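Hadano Residents' Association
12 April 2021
The spring notice on household waste and recycling follows in this thread. Please read to the end before contacting the office.

Hadano Residents' Association
1/ The new collection contract with Norkard is now in effect for all buildings on Pringle Street and Sulo Court. Food scraps will be collected separately from general trash. The last change to this service was made in January.

Hadano Residents' Association
2/ Each household may set out 2 bags of general trash per collection. Additional bags will be left at the curb with a tag. Tagged bags must be taken back inside by the end of the day.

Hadano Residents' Association
3/ Cardboard is to be flattened and tied. Pizza boxes with grease on them go in with food scraps – the clean half of the lid may be torn off and recycled.

Hadano Residents' Association
4/ Bulky items require a booking. The fee is $15 per item, with a limit of 3 items per booking. Mattresses must be wrapped. Refrigerators are not accepted under this service.

Hadano Residents' Association
5/ The Association has printed 500 copies of the sorting guide. Residents who prefer paper may pick one up in the lobby of Sulo Court. Large-print copies are available from Ailsa Rutherford on request.

Hadano Residents' Association
6/ Several residents have asked about odor in warm weather. Small kitchen bins should have a lid that closes fully and should be rinsed weekly. Liners are optional – if used, they must be paper.

Hadano Residents' Association
7/ Questions about missed collections should go to Evander Farquharson at the Association office, with the building number and the type of waste. Please do not call the drivers' depot. 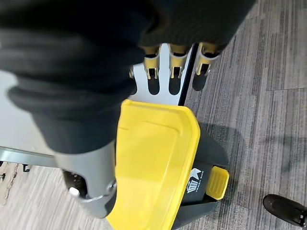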